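She had been baking rye in Horden for most of her working life, she told me, pouring us both more coffee, and she still gets up at 4 to feed the starter. "It sulks if I sleep in," she said, laughing, "and then so do the customers!"
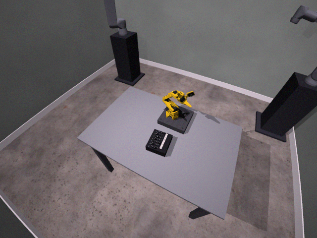 The recipe came from Grønli with her grandmother, along with a dented tin she won't part with. Each loaf gets 700 grams of flour and 2 long rises, the second one overnight in December, when the kitchen is cold.

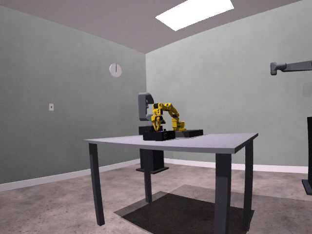 Her sister thinks the second rise could be skipped and has told her so for years. "She's welcome to bake her own," she said, and cut me another slice.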